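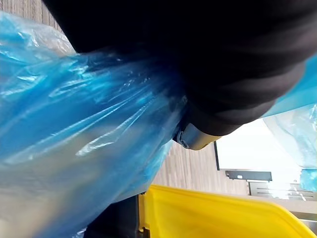 Murneo app: default tab moved again (Android, update 3165)

murneo_widow
Updated last night and the Following tab has gone from the bottom bar. It now lives under your profile picture, then Feeds, then Following. Opening the app drops you into "Picked for you", which in my case is eight posts about air fryers and a man shouting at a canal. Is there a setting I've missed?

Bimla Bhatt
Settings, Display, Start screen, choose Following. Then force close the app. It won't stick if you only swipe it away.

murneo_widow
Did that. It stuck until I got a notification, tapped it, went back, and there was the canal man.

getell_refugee
Same on mine. Notifications open a fresh session and that ignores your start screen. They had this exact bug in May, fixed it, and have lovingly restored it.

Emanuel Pîrvu
I'll be the unpopular one. I like the new layout. Following was dead for me, 30 accounts and most of them haven't posted for ages. Picked for you at least has something in it when I'm on the bus.

getell_refugee
Then follow some more people, Emanuel.

Emanuel Pîrvu
I came here to look at my phone, not to make friends.

Kazlauskienė
The iPad version still has both tabs side by side and you can drag them into whichever order you want. So they know how to do it. I assume Android gets it when we've all left.

pottingshed
Not a bug in my opinion. They want the time spent on the other feed to go up, and it will if the one you want is two menus down. Same as supermarkets moving the eggs.

Bimla Bhatt
It is a bug, pottingshed. The release notes dated 2021-12-17 list "start screen not respected after notification" under known issues. You have to scroll past the bit about new stickers.

pottingshed
Known issues is where they put things they're fond of.

murneo_widow
Found a workaround of sorts. Long press the app icon on your home screen, and there's a shortcut called Following. Drag that out as its own icon and use it instead of the normal one. Notifications still go wrong but I've turned those off, and I can't say I miss them.

Kazlauskienė
No shortcut on mine. Which launcher?

murneo_widow
Midach, the free one. Try clearing the launcher cache first, mine didn't show it until I had.

Kazlauskienė
Cleared it. Shortcut has appeared, all my folders have vanished. Will report back.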